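Stitching the common, or how I lost most of December to a hedge

I said in my last post that I would write up the aerial map of the common once it was finished, and several of you have been kind enough to ask where it had got to. It is finished, more or less. There is a wobbly bit in the north-east corner that I have decided to live with, and the pond is the wrong colour, but it hangs together as one picture and you can follow the footpath from the gate to the far stile without it jumping sideways. That was all I ever wanted from it.

For anyone new, I had been given a box of old survey photographs of our common, 631 of them, scanned by Madhu Mittal over what must have been a very long winter. They were taken from a small plane, in overlapping strips, and the idea was to join them into a single large map that the walking group could use to see where the old field edges used to run. I thought it would take me a fortnight. You may all laugh now.

The first job was sorting. The scans had been named by date and then by strip, but two of the strips had been flown in the opposite direction from the others, so the numbers ran backwards, and I spent three evenings trying to match the church to a stand of pines. Once I had turned those strips round, everything calmed down a good deal. I also threw out the frames with cloud shadow right across them, and a few where the plane had been banking and half the picture was slanting off towards the next village.

I scanned nothing myself, but I did bring everything down to 400 dots per inch before starting, which is plenty for hedges and ditches and meant my poor laptop could open more than two at a time. Madhu had sent them much larger and I have kept her originals safe on a separate drive. Please do the same if you try this. I overwrote a strip early on and had to go back to her, rather red in the face, for another copy.

Then came the joining up. I used Lelteo for this, which Ankit Kaushik put me on to, and which I have grown fond of in the way you grow fond of a stubborn dog. You give it pairs of points, the same gatepost in one picture and the next, and it stretches one to meet the other. Gateposts are good. Corners of barns are very good. Trees are hopeless, as the plane sees each one from a slightly different side and the tops lean away from you — I had a whole row of elms lying down in the direction of the river before I understood what I had done. 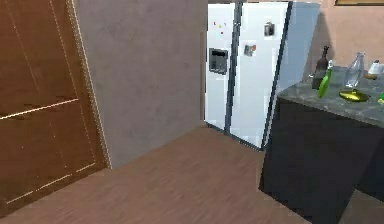
Yi-chun Lau

So, no trees. I settled on 13 points for each join, spread well out towards the edges, and went back over the worst strips until the lanes met. If you bunch your points together in the middle the centre will look lovely and the edges will be all over the place. I did a full strip that way and had to start it again, with a pot of tea and some language I won't repeat.

Ankit had warned me about the colours and I hadn't listened. Every strip was exposed a little differently, so even when the lines matched, the fields looked like a patchwork quilt, pale here and nearly black there. I tried letting the program balance everything by itself and it turned the whole common a sort of porridge grey. In the end I chose one strip I liked, from the middle of the day with short shadows, and nudged its neighbours towards it one at a time, working outwards. It's slow, but you can do it with the radio on.

The hedge in the title is the long one behind Hajdu Farm. It crosses four strips, it is dead straight on the ground, and in my first version it had a kink in it like a bent hairpin. I moved points, I took points away, I tried a different kind of stretching altogether. Neelam Rathore came round one afternoon with a cake, looked at it for a minute or two and asked whether the ground was flat there. Well, of course it isn't! The field drops quite sharply to the brook, and a photograph taken from overhead pushes high ground outwards from the middle. I put in some extra points down the slope and the hedge straightened out by teatime. I had walked up that hill every week for years, puffing.

A word about what the map is good for. It shows you where things lie in relation to each other and it is nice to look at. I wouldn't measure a boundary from it, and if you are in the middle of a disagreement with a neighbour, please don't wave it at them. Sombat Phromma has offered to pin it to proper surveyed positions in the spring, and after that it may be fit for more serious use.

I have had one large print made, and the lines of the old strip fields south of the pond show up beautifully if you stand back a little. The faint ring near the stile is still puzzling everyone. Sombat thinks a sheepfold and Neelam thinks a feeding trough with a lot of mud round it.

Next I want to have another go at the pond.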